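Lamptey tidy-up project: progress to August 17, 2023

Hi all, quick one from me before the next payment goes through. We're at 259 usable examples for the bedroom set, up from where we were stuck for most of July (the left gripper kept dropping out, and Gasatby took their sweet time with the replacement cable!).

Litter pickup is the task I'm happiest with. We change the layout between runs, so the bin and the rubbish don't end up in the same spots every time, and we mix bottles with wrappers and crumpled paper.

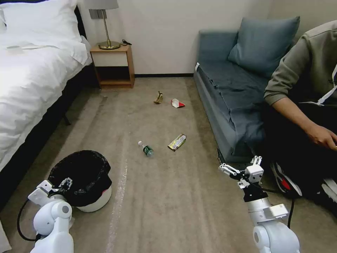 I threw out 41 runs, mostly for jerky arm movement or a clip that stopped before the arms were back at rest. A bit painful, but Zistness were training on some of those and I'd sooner they didn't. The labels are done for everything except the last 10.

Next up is the kitchen set. I've budgeted 26 hours of operator time for it, which is tight, so could you let me know whether the leftover travel money can be moved across? I'd like to have the lot handed over by December.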